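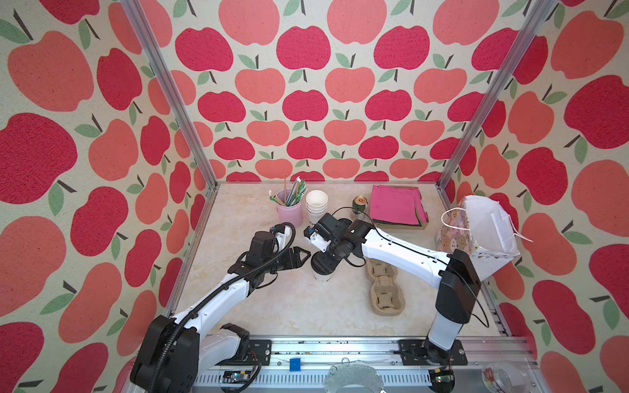
What did the delegation go to Kovuscombe to see? The orchard trust's grafting sheds, the cold store and the public fruit fair, all of which were open to visitors on 30 August 2023.

## Report of the visit

The Bainbridge Horticultural Society sent 6 members to the open day at the Kovuscombe orchards. The party was received at the lower gate and taken first to the grafting sheds, where staff demonstrated whip grafting on young rootstock. Bench grafting itself is carried out in February, when the wood is dormant, and the material on display had been kept back for teaching.

The cold store was the second stop. It was built to hold 3,000 crates and held 2,575 at the close of last season. Members asked about losses to bitter pit, and were told that early fruit from the upper slope is now sold directly and no longer stored. The Society may wish to consider the same practice for its own early rows.

The fair occupied the yard and the long barn. Skutau, a cider apple with small, sharp fruit, was offered for tasting as juice. Prellier, a late keeper, was represented only by preserves, as the crop was still on the trees. Several members found the Skutau juice too tart to drink alone — it was better liked when blended.

Labeling in the variety display was clear, with the parentage of each apple given on a printed card. Parking was less satisfactory. The field gate is narrow, and the Society's minibus waited in the lane while cars were turned around.

The trust has offered 5 bundles of Prellier scion wood for collection next winter. Members with suitable rootstock should apply in writing to the Society's office, stating the type of stock and the number of trees they intend to graft.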